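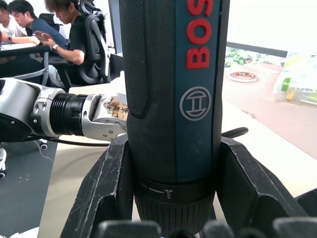

One Altlow owner wrote to us that the shelf brackets had felt perfectly solid on the first evening and had started to creep by the next morning, and could we please put the bit about the second tightening somewhere people would see it. So we have moved it up, with our thanks!

Fitting the shelves

1. Lay the 2 side panels on a blanket, grooves facing up.
2. Start all 6 bracket screws by hand, a few turns each, before you tighten any of them.
3. Set your driver to a low torque and go round in turn.
4. Leave the unit standing overnight, then go round once more.

Note: the Altlow Tall has 3 shelves, and the middle one goes in first.

Caution: please don't load the shelves before step 4, however tempting it is.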